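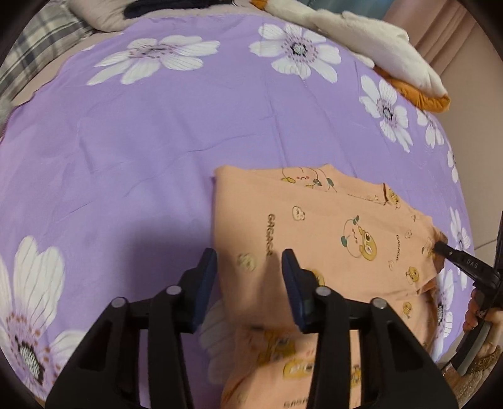 Quem somos

A Tekico é uma empresa de recolha de demonstrações para robótica. Ensinamos tarefas domésticas a robôs mostrando-lhes como se fazem, com as mãos, em casas onde vive gente. Trabalhamos para laboratórios universitários e para fabricantes que precisam de dados de manipulação e não têm equipa própria para os recolher.

Começámos em setembro, num rés do chão com duas bancadas e uma cama comprada em segunda mão. A empresa foi fundada por Vasilică Marinescu, engenheiro mecânico, e Abdelkrim Hamdy, que vinha da programação de braços industriais. Os dois continuam a fazer demonstrações todas as semanas.

O que fazemos

A maior parte do nosso trabalho é feita com pinças manuais. O operador segura uma em cada mão e executa a tarefa do princípio ao fim: dobrar uma camisola, pôr a mesa, arrumar sapatos, esvaziar uma máquina de lavar. A câmara montada na pinça regista o que a pinça vê, e o movimento da mão fica gravado com a abertura dos dedos. O robô do cliente aprende a partir desses registos.

Também fazemos teleoperação. Nesse caso o robô está na nossa oficina e o operador comanda-o à distância, com um par de braços de comando. É mais lento e mais caro do que a pinça manual, e usamo-lo quando o cliente precisa de dados do próprio robô ou quando a tarefa depende muito da força aplicada. Para roupa, quase sempre recomendamos a pinça.

A roupa

Cerca de metade dos pedidos que recebemos tem a ver com tecidos. Uma caixa tem sempre a mesma forma. Um casaco de pijama, não. Muda de forma cada vez que se lhe toca, faz pregas, esconde as mangas por baixo, e um estampado carregado em cima de uma colcha também estampada torna difícil perceber onde acaba um e começa o outro. Por isso gravamos em camas feitas com a roupa de cama que as pessoas têm, às flores, às riscas ou lisa, e não sobre um pano cinzento.

Numa dobra a duas mãos, uma pinça costuma segurar o tecido contra a cama enquanto a outra procura a borda. Parece simples e leva algum tempo a aprender. Quem dobra roupa há anos usa os dez dedos sem pensar, e com a pinça fica com dois de cada lado. Pedimos aos operadores novos que façam os movimentos um pouco mais devagar do que fariam normalmente, sem parar a meio, e que abram bem os dedos da pinça antes de se aproximarem da peça.

O catálogo Devatton

Chamamos Devatton ao nosso catálogo de tarefas. Tem neste momento 381 tarefas descritas, cada uma com o ponto de partida, o ponto de chegada e os erros que levam a rejeitar uma gravação. A secção de roupa é a maior. Os clientes podem escolher do catálogo ou pedir tarefas novas, que escrevemos e testamos antes de as entregar aos operadores.

As falhas também ficam guardadas, numa pasta à parte. Quando uma peça escorrega e o operador a volta a apanhar, essa recuperação é marcada e entregue se o cliente a quiser. Vários querem.

Quem faz as demonstrações

Os nossos operadores são pagos à hora, incluindo a formação e as deslocações. Não pagamos por gravação, para que ninguém tenha razões para se apressar. A formação dura dois dias na oficina, seguidos de uma primeira sessão acompanhada. Não é preciso saber de robótica. Temos operadores que vieram da costura, da hotelaria e do apoio domiciliário.

As sessões em casas particulares são combinadas por escrito com quem lá vive. Fotografias de família, correspondência e ecrãs são retirados ou tapados antes de se começar. Se aparecer um rosto numa gravação, é desfocado antes de os dados saírem da empresa. O morador pode pedir que se apague uma sessão durante 300 dias após a gravação.

Verificação

Cada gravação é vista por uma segunda pessoa, que nunca é quem a fez. Usamos para isso o Mistent, um programa escrito por Abdelkrim Hamdy que mostra o vídeo das duas pinças lado a lado com a curva de abertura dos dedos. Os problemas mais comuns são a perda de posição quando a câmara fica demasiado perto do tecido e a falta de sincronização entre as duas mãos. Gravações com estes defeitos são repetidas sem custo para o cliente.

Trabalhar connosco

Aceitamos projetos a partir de uma única tarefa. Antes de qualquer contrato enviamos um conjunto pequeno de amostras, no formato que o cliente indicar. Para candidaturas a operador, basta escrever-nos a dizer em que zona vive e que horários tem livres. Abrimos turmas de formação conforme os projetos em curso.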